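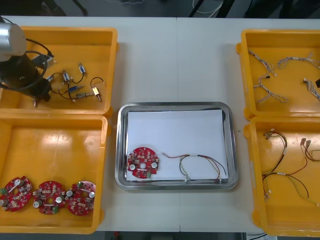
# About Plisley

Small shop, small parts. We build and sort electromechanical assemblies – coils, boards, leads, harnesses – for people who need a short run and can't wait till December for it.

Started by Liliana Grasso and Dalia Belkadi after the old Okenitz works shut. Two benches, one kettle. Now 109 regular customers and a proper loading door.

## How we work

Everything goes in yellow trays. One job, one set of trays. Round red boards get lined up along the edge so you can see what's there at a glance. Wired parts get a tray to themselves, otherwise the leads end up in everthing. Steel tray in the middle, white paper in the bottom, fresh sheet each job.

Smallest order we take is 100 pieces. Ask anyway if yours is smaller, Dalia sometimes says yes.

## Harnesses

Most of what we get asked for. Twisted pairs, taped where the bundle needs holding, then branched out to whatever lengths your drawing says. Blue and white is a popular combo. Connectors fitted here or left off, your call – just put it on the order form. Please. Half our phone calls are about this.
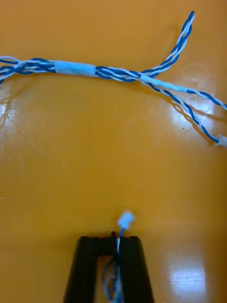

Lucrezia Cocco

Runs the harness bench. Came to us from Kravets, where she did panel wiring. Checks every branch against the drawing before it gets bagged, and will call you if the drawing is wrong. Send her a sketch with lenghts in inches, she'll do the rest.

## Visiting

Drop-offs at the side door, mornings only. Ring the bell twice. Parking is tight so use the lot across the street. Annunziata Dal Bello handles orders and invoices.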